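Review: the Pridberg tactile finger kit, plus the Sidach "feel first" grasping method
Thu 30 October

Short version. Fingers good. Software ok. Method better than I expected, with one big hole in it. Long version follows, typed between two other jobs so forgive the spelling.

What we bought
Two sets of fingers, one per arm. Pads with the sensor grid, linkages, printed fingertip covers, a bag of screws and a cable that is too short. We had a bimanual setup already, so no new arms. Nicanor Llorente did the mounting. Took him most of a morning, mainly because the manual shows an older bracket.

Why we bought it
The Sidach paper. If you havent read it: the policy gets camera images as usual, but the touch signal is used to decide when to commit to a grasp. Vision gets the fingers near the rim, touch takes over for the last bit. They claim you can train it on a small number of demos. I wanted to know if that holds on thin, smooth, curved stuff. So, bowls.

Fit and finish
Solid. Covers are 3D printed and look it, fine ribs all over, but the edges are clean. Pads sit down at the base of the fingers, which I was not crazy about. Means the tip can touch something and the pad has no idea. More on that below. Electronics on the pad are pretty exposed too, you can see the pins. I'd want a skin over that before going near a sink.

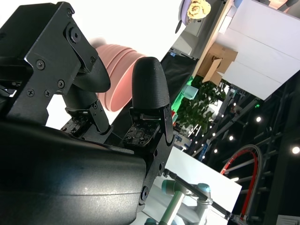
Setup and calibration
Calibration tool is command line only. Zero the pads, close on the foam block, wait, done. Do it every time you swap a cover, the baseline moves. Left set drifted more than the right for us. Swapped cables, same thing, so its the pad. Support (the Susville office) answered the next day and sent a new one without arguing. Points for that.

The test
Task: unstack nested bowls, set them out in a row. One policy on vision only, one with the Sidach touch gating. Same 20 demos for both, all teleoperated by Emiliano Casado, who is steadier than me. Then 500 attempts total, split evenly, over two weeks in September. Logger says 711 episodes, but the rest were warmups and aborted runs and I threw them out before looking at results.

Touch gating won. Not by a mile. Where it helped was separating one rim from the next one down. Vision only kept pinching two bowls together and lifting both like nothing was wrong. The touch version would close, feel too much thickness, open, shift, try again. Slow, but it got there more often. Watching it regrasp is kind of lovely.

Where it didnt help at all was placing. Method has nothing to say about letting go. Both policies let go a bit early and the bowl rocks. The paper only reports picks, and now I see why.
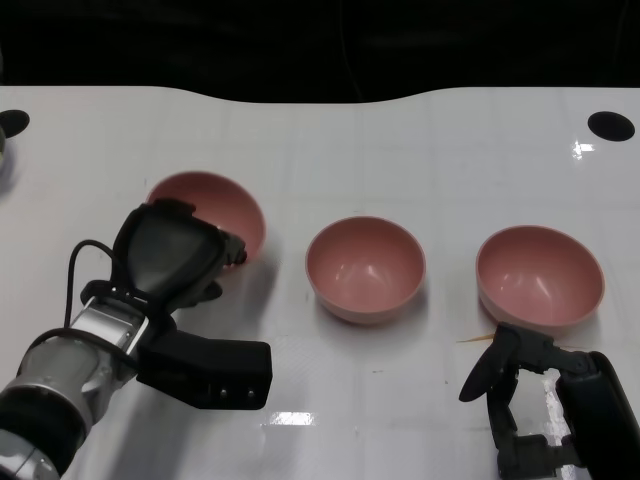 Both grippers at the table, bowls in a row.

Also the tip problem. If the rim meets the fingertip high up, the pad reads zero and the gate never opens. Arm just sits there. We added a timeout, after which it falls back to vision. Hacky, but without it the numbers are a lot worse. I'd like to know what the authors did here, the code release has a comment that says "handle no contact" and then no code.

Glossy table was a pain for the cameras. Reflections off the top move when the arms move, and the vision half doesn't like that. Dimming the overheads would be the easy fix, we can't. Random brightness in training took care of most of it.

Compared to the Stöckli pads
We had those last year. Stöckli are softer, nicer signal, and they cover the tip as well. They also tear. Went through a lot of them. Pridberg pads are coarser but after two weeks they look the same as day one, apart from the drifter. For a method like this, where you mostly need contact yes/no and a rough thickness, coarse is fine. For anything with slip I'd go back to Stöckli and budget for spares.

Good
Tough. Easy to swap covers. Decent support. Sensor rate is steady, no dropouts in the logs.

Bad
Cable length. Manual. No sensing at the tip. Exposed electronics. Calibration everytime you touch anything.

Would I buy again
Fingers yes, two more sets are on order. The method, keep it for picking nested or stacked things and write your own release logic. Emiliano is trying a version where touch gates the opening as well, using the same demos relabeled. Too early to say, first runs are still rocking the bowls. Will update the post when there are proper numbers.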